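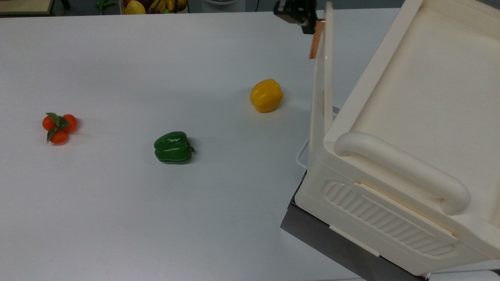 The pepper that never goes off

The Gisthorpe play kitchen gets through 19 meals a morning, none of them edible. "The tomatoes come as a bunch of three, leaves and all," says its keeper. "You can't have just one. We've had tears."

Peppers, green or yellow, are less trouble. Everything is meant to go back in the cream box with the flip-up lid. "It takes me 2 minutes. It takes the children until lunch."

And real vegetables? "They won't touch those."

We use cookies to improve your visit. Accept | Manage settings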